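Plosto Technical Services > Workshop Guidance > Desktop Computers > Working Inside the Case

Working Inside a Desktop Tower

This page is provided for staff and members who use the Nulanby workshop to clean, repair or strip desktop computers. It applies to all towers, including those awaiting recycling.

Shut the computer down, switch it off at the wall and unplug every lead. Hold the power button for a few seconds afterward. Under no circumstances should the power supply unit itself be opened.

Lay the tower on its side on a firm bench before removing the side panel. Case screws should go into a lidded dish – the small magnetic trays from Pacheco are suitable. Members are asked to photograph the cable layout before any plug is pulled, and to release SATA plugs by the body, never by the wire.

Touch bare metal on the case before handling a board or memory module. Wrist straps are kept in drawer 13.

A processor must be lifted straight up once its retention bracket is fully open. Hold it by the edges and place it in a lined tray. The socket should not be touched with fingers, cloths or compressed air held at close range. Old thermal paste may be removed with a lint-free wipe and a little isopropyl alcohol.

Tower on its side, panel off, motherboard facing up:

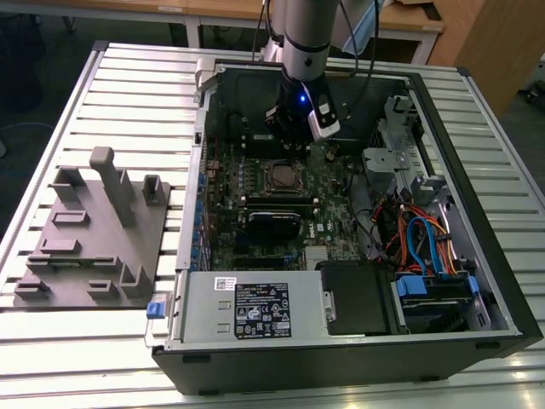
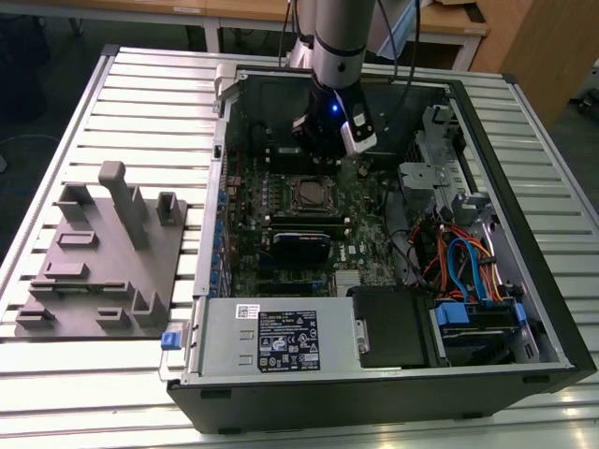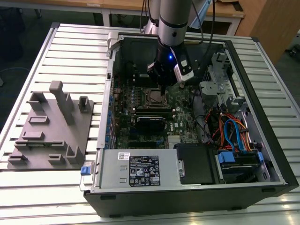 Dust should be loosened with a soft brush and drawn away with the vacuum nozzle held clear of the board. Fan blades are to be held still while they are cleaned. Drives intended for reuse must be labeled and passed to the Lallitz storage room – they may not be left on the bench overnight.

Last updated: June

Contact the workshop desk | © Plosto Technical Services | Back to top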